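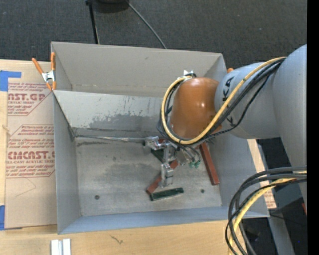
From: Weidong Zheng
To: podberg-list
Date: 9/18/21
Subject: Re: Podberg reissue

> Does anyone know if the Narkar pressing has the same mix as the
> original tape? Mine sounds thin on side two, and the singer is
> much further back than I remember.

It's a different mix. The tape was done in February at the old studio in Vurnesthorpe, and the drummer remixed four of the songs for the LP after Su left the band. Side two got most of the changes. The second guitar is gone from the last song altogether.

Narkar pressed 524 copies. Mine is number 363 and plays fine apart from a click near the start.

If you want the louder vocals, look for the tape. I paid 41 pounds for mine, without the insert.

Weidong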